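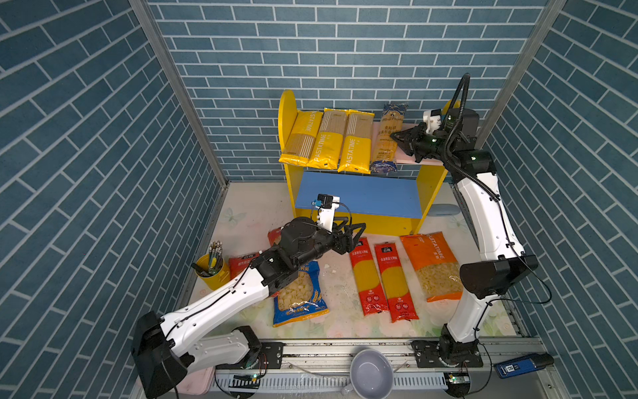

Pritchard Review Desk
Product Evaluation, Professional Beauty

March 28, 2019

The Plimora is a cordless airbrush makeup system intended for artists who travel to clients. It is sold by Mimley, a supplier of salon equipment established in 2009, and is offered as a complete kit: compressor, airbrush, charging cable, cleaning brush and a zippered case. The list price is $180. Foundation is sold separately.

Our evaluation was carried out over several bridal trials and two full wedding bookings in Heddale. Both bookings required on-site service, one in a hotel suite and one in a church hall with a single working outlet. Water-based and silicone-based foundations were used throughout. Alcohol-based products were not tested, as Mimley's instructions advise against them.

Setup is simple. The airbrush screws directly onto the compressor hose, and the fitting held well at all times. The compressor has three pressure settings. The lowest is well suited to blush and highlight, and the middle setting handled foundation without spitting on most skin types. We found little use for the highest setting on the face, although it did speed up work on the shoulders and back when a gown called for it.
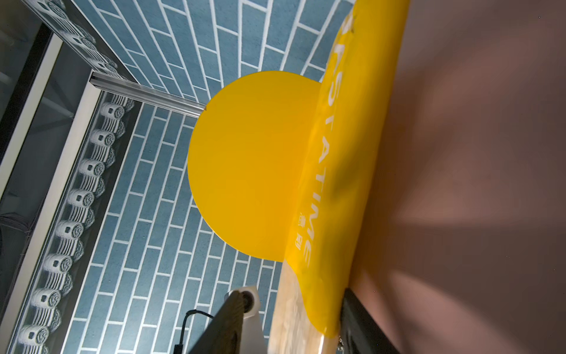
Pritchard Review Desk

Coverage was even and built up gradually. On dry skin, a light moisturizer applied 20 minutes in advance gave the best result. On oily skin, the silicone formula wore longer, and only light powder was needed before the reception. Brides who had previously worn airbrush makeup remarked that the spray felt softer than expected.

Battery life is the main limitation. On the middle setting a full charge lasted 59 minutes, enough for a bride and perhaps two attendants. The unit can be used while charging, but the cable is short and the plug enters at the base, so the compressor cannot stand upright on a vanity. Artists who regularly serve larger parties should budget for a second battery.

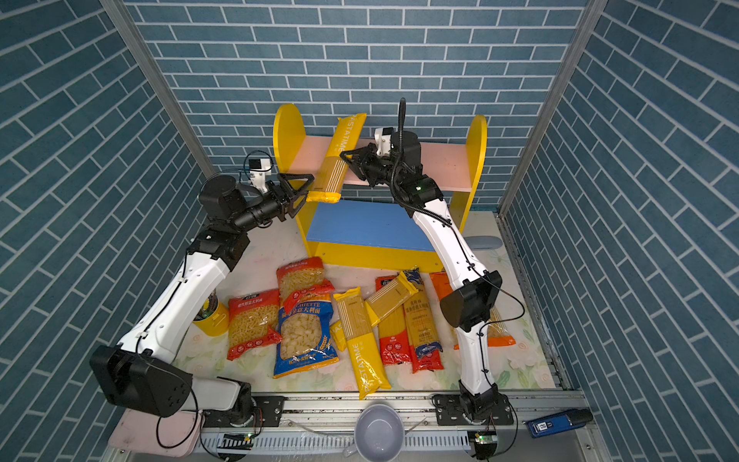 A pasta package in the grip of two robot arms.

Noise is moderate. Conversation was possible at the lower two settings, and the motor did not intrude on a photographer recording video in the next room. At the highest setting it becomes tiresome.

Cleaning between clients took around two minutes with the supplied brush and a cup of distilled water. The needle is easy to remove. The nozzle is very small and should be handled over a towel. Replacement nozzles are available from Mimley, although our order was delivered a week later than quoted.
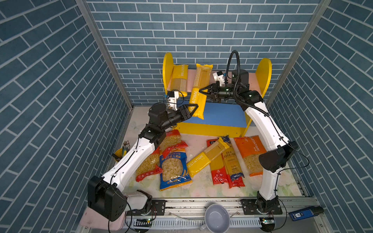 PROFESSIONAL TOOLS

The carrying case is the weakest part of the kit. Its lining stained on first contact with foundation, and there is no compartment for bottles. We moved the equipment to a standard train case after the first booking.

The Plimora is recommended for independent artists whose work consists mainly of single clients and small bridal parties. Salons with a fixed station will be better served by a corded compressor. The warranty covers the compressor for one year and excludes the airbrush.

Rating: 4 out of 5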